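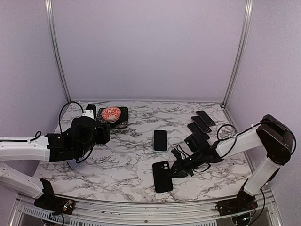
Valtell is a method for training two-armed robots to sort small flat objects on a tabletop, developed by the Grodetti laboratory and first described in August. It belongs to the family of imitation learning methods, in which a policy is fitted to recordings of a person steering the arms.

Method

The training set holds 1471 recordings, most of them of smartphones being picked up and placed on a tray. Valtell splits each recording wherever a gripper opens or closes, then learns the pieces separately. The authors claim this lowers the amount of data needed, though they did not train an unsplit policy on the same recordings – an omission that makes the claim hard to judge.

Results

The laboratory reported 547 successful placements in 643 trials. A trial counted as a success even if the phone was dropped and picked up again, a rule mentioned only in an appendix. All trials used the same enclosed cell as the recordings.

Reception

A group at Derese repeated the test on its own hardware and stopped after 40 trials, reporting that phones lying close together were often pushed instead of gripped. The Grodetti authors blamed differences in calibration. No results on other surfaces had been released as of October 27, 2024.

See also: Stoniritz benchmark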